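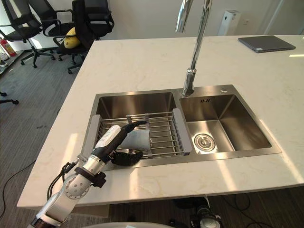 Bei Ristora in Urkport steht der Küchenroboter seit gestern still, und ich durfte kurz mit reinschauen. Mitten im Testlauf ging die linke Hand nicht mehr auf, fünf Minuten lang, trotz Stopp und Neustart! Geübt wird da ja am Doppelbecken, mit so einem ausziehbaren Abtropfgitter aus Edelstahl über dem linken Becken, und um dessen Stäbe können sich die schwarzen Finger ganz schön festkrallen. Dexter Tagle vom Testteam tippt auf einen Fehler in der Handsteuerung – die Kollegen in Favholm lesen gerade die Protokolle aus. Verletzt wurde niemand. Bis das geklärt ist, läuft der Arm nur noch mit nearly 80 Prozent weniger Kraft, also fast gar nicht (schade!).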